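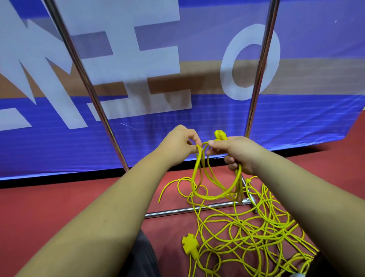
I have been meaning to write down my rules for recording hand work for months now, and since Zodwa Motaung asked me twice last week (very politely both times, bless her), I finally made a pot of tea and sat down to do it.

For anyone new to the blog, I help put together recordings of people doing everyday jobs with their hands, and robots then learn from them. Our project is called Rella. We have 1516 recordings on the shelf so far, and I had to throw out 259 more that I would dearly love to have back. Nearly all of those were lost to things a one-page list would have caught, so you can see why I've grown fond of lists.

My first rule is to keep both hands in view while they're working. It sounds so simple! But when you're sorting out a heap of yellow cord on the floor, you lean in, your knee comes up, and before you know it your own sleeve is hiding the very knot you're picking at. I tell people to sit back a little further than feels natural and bring the cord up to chest height for the fiddly bits.

The second is to leave the mess alone before you start. We had a lovely helper at Proltholm who kept tidying the pile first, out of pure good manners, and we ended up with a whole afternoon of cords that were barely tangled. A robot that has only met neat cord is going to have a hard time in anybody's garage.

Third, and this is the one I get the most mail about, don't restart when you make a mistake. If you pull the wrong loop and the knot gets tighter, carry on and work it loose again. Those are some of my favorite recordings – you can learn a great deal from watching a person change their mind. We do stop at 600 seconds, finished or not, and write down which it was. An unfinished job with an honest note goes on the shelf like any other.

Then there's consent, which I should probably have put at the top. Everyone signs before we record, and everyone gets 3 days afterward to pull their recording, no questions asked. Shared rooms need a word with whoever else is using them, too. Jin wrote our form in plain English and it fits on one side of the paper. If yours runs to four pages, I'd gently suggest that people aren't reading it.

Zodwa thinks I should add something about shiny metal and glare, and she may well be right. I'm going to try a few sessions at Pratuleo in December with the lights moved and see whether it makes enough difference to bother people with. If you have a rule of your own that has saved you some grief, do leave it in the comments. I read every one, even when I'm slow to answer.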